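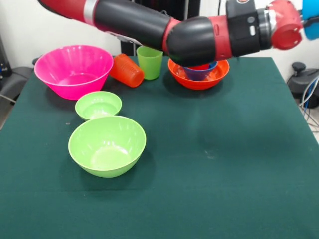 Bunte Schüsseln und Becher: häufige Fragen

Lohnt sich ein Set aus bunten Kunststoffschüsseln überhaupt?
Kommt darauf an, was schon im Schrank steht. Wer drei brauchbare Schüsseln hat, braucht keine weiteren, auch nicht in Pink. Für Kindergeburtstage, zum Sortieren von Kleinkram oder fürs Picknick sind sie praktisch – mehr würde ich ihnen nicht zutrauen.

Passen die Schüsseln wirklich ineinander?
Meistens, aber längst nicht so sauber, wie es auf der Verpackung aussieht. Eine kleine in eine große zu stellen geht fast immer. Schwierig wird es bei ähnlichen Größen und unterschiedlich steilen Wänden. Bei der Serie Hellent klemmten bei uns zwei Schüsseln so fest, dass Bhupendra Pant sie mit warmem Wasser trennen musste. »Stapelbar« heißt im Handel leider wenig.

Hilft es, nach Farben zu sortieren?
Nur, wenn jede Farbe für genau eine Größe steht. Das ist selten der Fall.

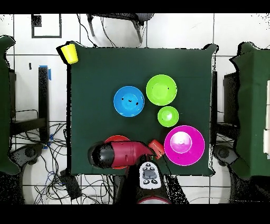 Zweimal Hellgrün, zwei Größen: Die Farbe allein sagt nichts über das Volumen.

Wer nach Größe stapelt, findet schneller, was er sucht. Lakshmi Sundaram aus unserer Redaktion schwört trotzdem auf Farben: Grün für Salat, Blau für Obst. In ihrem Haushalt hält sich außer ihr keiner daran.

Warum kippen leichte Becher so oft um?
Wenig Gewicht, schmaler Boden, dazu eine Tischdecke, die Falten wirft. Vor dem Kauf einmal mit dem Finger gegen den Rand tippen. Was im Laden schon wackelt, wird zu Hause nicht standfester.

Wie viel geht in einen Becher?
Auf unserem Drovavon-Becher stehen 400 ml. Das stimmt, wenn man bis zur Kante füllt und ihn danach nicht mehr bewegt. Im Alltag also eher weniger.

Schützt eine Stoffdecke den Tisch?
Vor Kratzern ja, vor Flüssigkeit kaum. Auf Dunkelgrün sieht man außerdem jeden hellen Fussel. Wer das nicht mag, nimmt eine hellere Decke und ärgert sich dann über Tomatenflecken.

Was tun gegen Verfärbungen?
Lauwarmes Wasser mit Natron, 15 Minuten stehen lassen, ausspülen. Gegen frische Flecken hilft das ein wenig. Bei Kurkuma glaube ich an gar kein Hausmittel mehr, auch wenn Deepak Garg uns jeden November ein neues schickt.

Darf das alles in die Spülmaschine?
Symbol am Boden prüfen. Fehlt es, von Hand spülen.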